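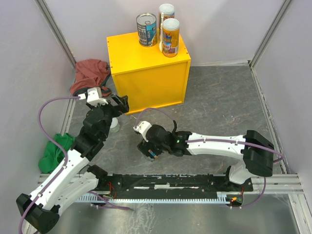
Publicado por turkik_77 – domingo, 18:40 – Foro Casa y Orden > Despensa y almacenaje

Buenas a todos. Llevo tiempo leyendo y hoy por fin me animo a abrir hilo. Estoy con lo del mueble auxiliar amarillo, que quiero que haga de despensa pequeña, y no me aclaro con qué poner encima. De momento tengo la lata grande de conserva, los 2 botes cilíndricos de tapa translúcida uno detrás de otro y el cucharón blanco largo de pie en medio. La superficie es lisa, sin reborde, y me da un poco de miedo que el bote naranja, que está muy en el borde de delante, acabe en el suelo el día menos pensado.

¿Lo dejaríais así o lo meteríais todo en una bandeja? Ah, y si alguien ha puesto ganchos en el lateral de un mueble de estos, que me cuente.

krumina_casa escribió:
¡Qué amarillo más bonito! Me encanta. Yo bandeja sí o sí, una bajita con un poco de canto, y así para limpiar levantas todo de una vez y listo. En casa tengo una de Cindgate que compré para el baño y acabó en la cocina con los botes de cacao (cosas que pasan).

El cucharón ahí de pie no lo veo, te lo digo con cariño. A la mínima que cojas la lata te lo llevas por delante.

pepinillo4 escribió:
Pues yo discrepo con lo de la bandeja. En un mueble pequeño te come sitio y encima junta migas en las esquinas. Echa los botes hacia el fondo, contra la pared, y la lata delante, que pesa más. Bueno, si está llena, claro.

Y otra cosa, ¿qué hacen las telas en el suelo? La marrón rojiza del rincón y la verde. Si son trapos, arriba con ellos. Y el tarrito transparente de la esquina de delante igual, que ahí te lo comes de una patada.

turkik_77 escribió:
Jajaja, pillado. Las telas están pendientes de doblar desde el viernes. La marrón rojiza es una tela con ribete o correa negra, para el pan, pero no tiene sitio fijo todavía. De ahí lo de los ganchos.

El tarrito lo subo ya.

abuela_del_bote escribió:
Yo el cucharón lo guardaría tumbado en un cajón y no le daría más vueltas. Los mangos finos, si están siempre a la vista, cogen polvo y grasa que da gusto.

Lo de los ganchos: en el lateral liso prueba primero con adhesivos. Los míos son de Gilside, aguantan 4 trapos y una bolsa de tela sin problema, pero limpia antes con alcohol y espera un día entero antes de colgar nada. Mi nuera no esperó y se le cayó todo por la noche, menudo susto.

pepinillo4 escribió:
Los adhesivos, al final, siempre se despegan. Dos tornillos cortos y te olvidas.

krumina_casa escribió:
¿Agujerear ese amarillo? ¡Ni hablar! Si se cansa del gancho se queda con el agujero para siempre.

pepinillo4 escribió:
Pues un poco de masilla y pintura, tampoco es el fin del mundo. Pero vale, cada uno con su mueble.

turkik_77 escribió:
Creo que voy a probar con los adhesivos – si se caen, pepinillo, te dejo decir "te lo dije" una vez. La bandeja me la sigo pensando. ¿De qué medida es la tuya, Krumina? El fondo del mueble no da para mucho.

krumina_casa escribió:
Mañana la mido y te digo, que ahora estoy con la cena.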